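Vitano Open-Front Wire Basket — Set-Up Guide

Section 2: Placing and loading the basket

Read Section 1 first if the basket is still in its wrap. Clear a flat table, wipe it down, dry it. Then:

1. Set the basket down on its solid floor panel, mesh walls up.

2. Turn the open side toward you. The panel's front edge should run clean, no wire across it.

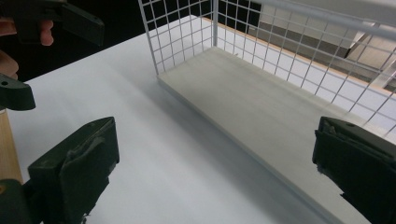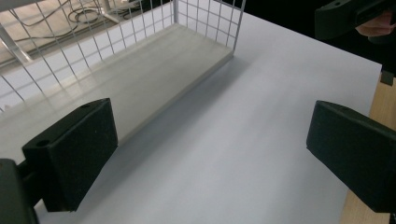

3. Press lightly on each corner of the panel. Rocks? Check the table before you bend anything.

4. Slide the basket back from the table edge — a hand's width at least.

5. Load from the back wall forward. Tall things against the mesh, flat things up front. Keep everything behind the front edge.

NOTE: Small items (clips, pen caps, loose screws) will go thru the squares. Use a tray or a zip bag.

CAUTION: No front wall means no stop. Don't tip the basket forward when it's loaded. Don't carry it one handed by the top rail.

Cleaning

1. Empty it. Shake out crumbs.

2. Damp cloth, mild soap. Panel first, then the wires.

3. Dry right away, especialy where wires meet the panel. No steel wool — it scratches the coating.

NOTE: Chipped coating? Dab with white touch-up paint, let it sit overnight. Bent wires can be eased back by hand. Broken ones can't, so stop using the basket and write to us.

Spare panels: ask for Ruth Gosling at the Hultville office. Have your order slip ready.

Vitano Home Storage, Hultville | Contact us | © 2015 Vitano | Back to top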